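Learning by leading: the people who drive Trirner's robots

Radwa Younis spends most of her working day holding a controller the size of a bread roll. When she turns her wrist, a robot's wrist turns too. When she squeezes, two fingers close. On a good day she records 370 runs of the same task and then goes home.

She is one of 19 operators at Trirner, where robots are taught household jobs by remote control. Much of the practice takes place in simulation. The rooms are built in software, with walls, windows and things to pick up, and the operator sees them through the robot's own wrist view.

"New starters feel ill for the first morning," says Younis. "The view tips over whenever you tip your hand. You lose track of which way is down, so we make them find a window or a corner and come back from there."
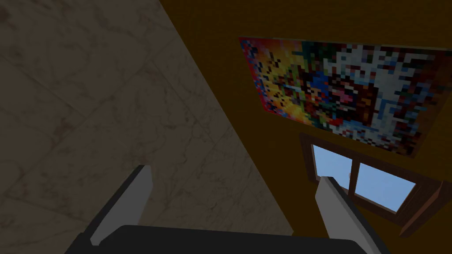
Training lasts nine days. The first two are spent on moving the arm and opening and closing the gripper, with no task set at all. After that come cups, drawers and cloths. Salim Chege, who runs the course, says the hardest habit to break is hurrying. A person who rushes will often pause halfway to correct the hand, and the robot learns the pause along with everything else.

Bad runs are thrown out, but slow ones are kept. In May the team finished a set of 2866 runs for a project called Varum, in which an arm puts dishes away in a kitchen cupboard. Toàn Nghiêm checked them all, mostly at double speed.

Chege would like to try guiding a real arm by hand as well - taking hold of it and walking it through the job. It is tiring work and the operator's own arms get in the way of the cameras. A trial is planned for the autumn, with Younis and one other operator taking turns.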